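Journal > Evenings > Machines and me

Last updated 29 September 2020

Dear diary, I had meant to go to bed early, and instead I sat up reading about the Tredovex, the floor machine Aoi Kudo has been talking about since April. She paid 1290 for hers and loves it like a pet, and I will admit I was tempted for the length of one cup of tea. But it does floors, and floors were never my trouble! My trouble is the basket at the foot of the stairs, and I have been waiting for a machine to take that basket off my hands ever since I was a girl reading my brother's magazines.

Emilian Vasiliu came by for soup and we argued about it very pleasantly. He worked the packing line over at Loderach for most of his life, and he says the machines there could lift a crate all day long and never tire, but give them a soft bag that had slumped over and somebody had to walk across and help. I said surely that was years ago. He said a slumped bag is still a slumped bag, and had a second helping.
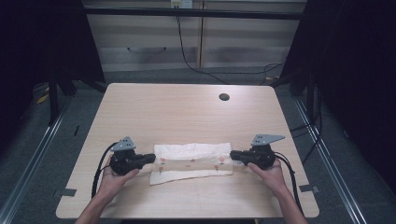
I have been folding towels for nearly 50 years and I couldn't tell you how I do it. My mother showed me once, I suppose, and after that my hands just went on by themselves while I thought about supper. With a gripper in each hand and only a short black finger on each to do the work, I would have to think about every bit of it, where to take hold and how hard, and what to do about a top layer that has crumpled along its edge. And the layers don't quite line up, which is just how mine come out when the telephone rings. It is a pretty towel too, white with little reddish-orange flowers, and I'd be sorry to see it pulled about by anything that couldn't feel the cloth.

So can they do it yet? My own answer tonight is a little, and slowly, and with a person close by – much like my nephew when he was small and wanted to help. I would still give one a try. Emilian says he would let it do his shirts first and see what came back, and he only owns the one good shirt, so that is quite a promise from him.

Rain on the porch roof now. I still have the pillowcases to do, and I must remember to call Aoi in the morning about the jars.

Comments

merrydell: My husband can't fold a towel either and he has all ten fingers. Lovely entry as always.

P. Lorente: I'd take one for socks tomorrow. Pairing them, I mean, never mind the folding.

oldporch: What kind of soup was it?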